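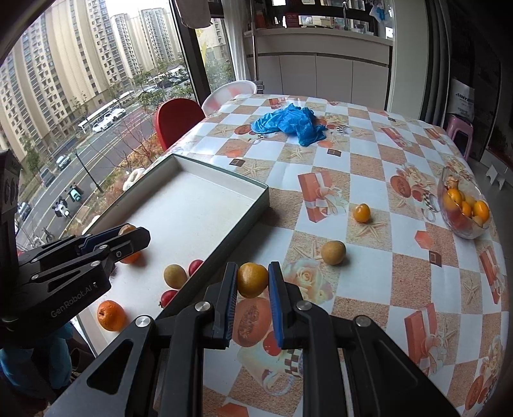
Fruit sorting at a window table with two hand-held grippers, one fruit in each.

Review: the Lestanel fruit-sorting method and the Pravine training set
Posted 18 Dec 2022

Lestanel is a recipe for teaching a robot arm to pick and place soft, round things. People do the task first with hand-held grippers that carry a camera, and a policy is trained on what the cameras recorded. I have used it with the Pravine set since September. Pravine has 638 recorded runs of fruit being moved between a table, a tray and a bowl.

What I like most is the data. The runs were made in ordinary rooms with daylight from one side, and the tables are busy. The cloth in the picture has papaya slices and a round red fruit printed on it, right under the real fruit. A policy trained only on a plain white bench will often reach for a print like that. The one I trained on Pravine did so in 13 of its first test picks, and after I added the second training stage I saw it only once.

Setup took me one afternoon. The instructions are clear up to the calibration step, where two pages contradict each other about which finger is the reference. Use the second page. Training ran for 22 hours on a single card, longer than the guide says.

For testing I gave the arm 20 mixed fruits per round. Oranges went well. Small red fruits lying against the wall of a tray were the weak point, and the arm tended to push them along the side before it got a grip. Clear glass bowls also gave trouble. It would aim at fruit seen through the side of the glass and touch the rim on the way in.

I compared it with Promitz, which I used before. Promitz trains faster and its files are smaller, but it handles one arm only. Lestanel handles two, and the left and right recordings stay matched in time without any work from me. If you only need one arm, Promitz is still fine and the documentation is better.

The label tool that comes with it, Tiêu, is slow. It reloads the whole run each time you move a marker, and there is no undo. I ended up labeling in short batches and saving after each one.

Rating: 4 out of 5. I took off a point for Tiêu and the calibration pages. I have not tried it on anything softer than citrus yet.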